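Skellow Oil Finish for Wooden Tabletops

Skellow is the oil we started out with, and after all these years it's still the one most people come back for. Bronisława Chmielewska worked out the recipe at her own kitchen table in Humside, and apart from a change of supplier for the wax we've left it well alone.

It goes on with a plain cotton rag. Pour out a little less than you think you need, work it along the grain, and wipe off whatever is still sitting on top after 27 minutes or so - a bit longer does no harm, but don't go off to lunch! Two thin coats will suit most brown and reddish woods, and very thirsty old boards may like a third. Leave six hours between coats and keep a window open if the weather lets you.

Sold in tins, item number 313, in Clear and in Gajewski Brown, our own slightly warmer shade. Please try the brown on the underside first, as it can go darker than you'd guess from the lid.

Used rags should be laid flat outdoors to dry before you throw them out. Oily cloth left in a heap can heat up and catch fire, so do take this seriously.

Brown wooden tabletop

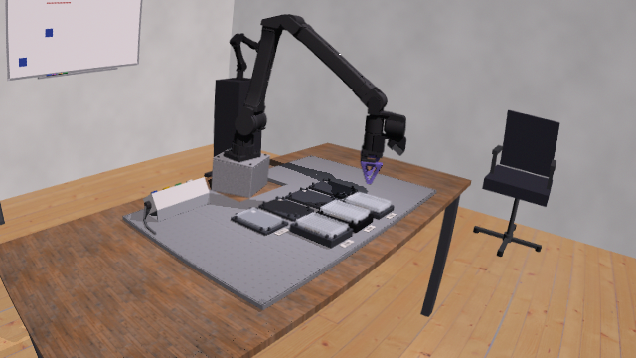
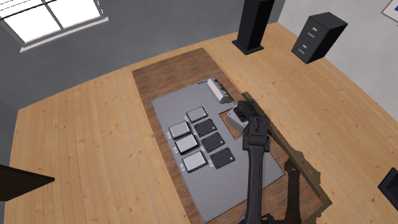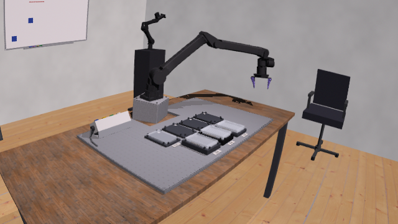

Page last changed: Oct 6, 2021

Questions about an older finish, or a table that's been waxed before? Write to Celina or Mulugeta at the shop and tell them what you know about it. They love a puzzle, and they'll happily send you a sample to try first.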